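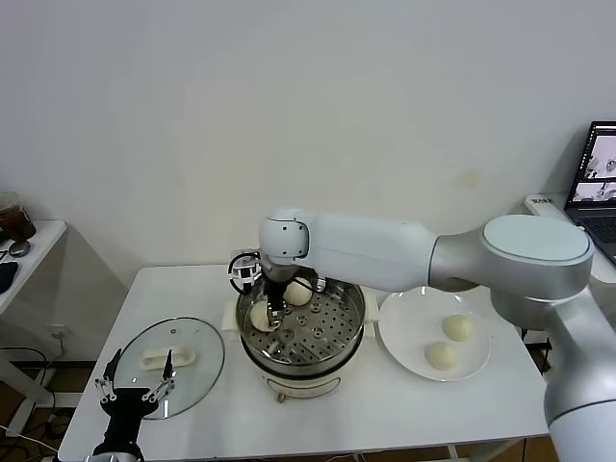 Steamer job on the Troltley bench. Two buns on the plate, two still in the tray.

Troltley Two-Arm Bench Kit

The Troltley is a build-it-yourself kit for a home or shared workshop. You get two arms, two parallel-link grippers, a wrist camera bracket for each and the cable set. Table and laptop are your own. The bench shown was built at the Bidadcombe workshop and is used for small kitchen jobs.

Grippers

The fingers run on aluminum linkages and end in dark pads. Set the open width before the first run, and again whenever you swap pads.

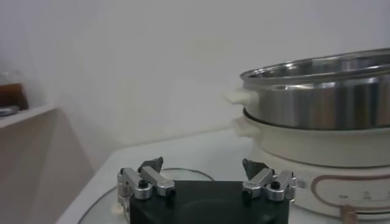 Pot handles are the usual trouble spot. Teach the approach from the side at low speed, then save it as its own step so you can change it later without redoing the lift. The Sirberg controller stores 100 steps per job. Loose cables should be clipped every 16 inches.

Wrist camera

Check the view with the jaws fully open. Both fingers should show, one at each side. Soft focus on things close to the lens is normal.

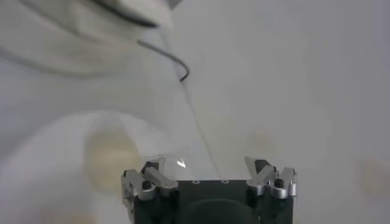 In the kit

- 2 arms with base plates
- 2 grippers, spare pads
- 2 camera brackets
- Sirberg controller and Chang power supply
- Build guide

Price: 2,223. Ships in 3 boxes.

Shares: 16 | Comments: 3

benchrat: Does the base need bolting down or will clamps do?

Troltley: Clamps are fine for light loads. Bolt it if you share the table.

oddsocks: Took me most of May to build. Page on cable routing could be clearer.

Contact | Copyright Troltley | Back to top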